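Masanja Toy and Block Library – Minutes of the December Meeting

Held in the back room at Fornville, starting at 6 in the evening

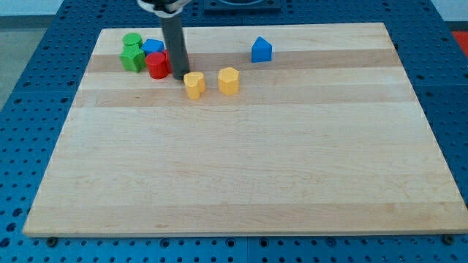 Present: Faith Simiyu (chair), Kanini Shemweta, Afonso Veloso, Kheri Nyanda, Nazar Kravchuk (minutes)

Faith welcomed everyone and thanked Kheri for the soup, which was still going around when we got to the first item, so please forgive any gaps in the early part of these notes. The minutes of the last meeting were read and agreed, with one correction: the shelf brackets were paid for by Kanini and not by Afonso. She has now been paid back.

1. The colored blocks

Kanini has been through the whole block collection over the past month, a bigger job than any of us thought when she kindly offered to do it. The count came to 1123 pieces, and 113 of those need sanding or a fresh coat of color before they go out again. She has kept them in a separate crate under the window. We talked for quite a while about whether to sort by color or by shape. Afonso likes color, as the little ones can put things away themselves – red with red, yellow with yellow, and so on. Kanini feels that families who borrow for building want to be sure of getting enough cylinders, and that shape matters more to them. We settled on color for the play sessions and shape for the lending boxes, and we will see how it goes until spring.

Kheri asked what we do about the small sloped pieces, which always end up at the bottom of everything. They will get their own bag.

2. Boards and tables

Everyone likes the striped wooden board, and Faith said it was lovely to have a flat, pale surface that shows the colors so nicely. Kheri would like a second one. Afonso will ask at Nundano what they would charge for the same sort of thing and whether they can round the corners for us. Blocks will be set out on boards and not straight on the blue tables with the holes, as agreed last time. There was some talk of a felt cloth as well, but Kanini thought it would make the taller stacks wobble and the idea was dropped.

3. Lending boxes

Zaltham School has asked to borrow four boxes for the whole of next term. We were all very pleased. Faith will write back to say yes, and Nazar will make up a picture card for each lid so the children can see what belongs inside.

4. Money

We have 2000 put aside for repairs and new pieces. Agreed that the paint and sandpaper come first, then the second board if the price is fair.

5. Anything else

Kheri still has the key to the tall cupboard and will bring it back. Afonso asked for more tea towels.

The meeting closed at 7:40. Next meeting in the same room, with Kanini bringing the cake.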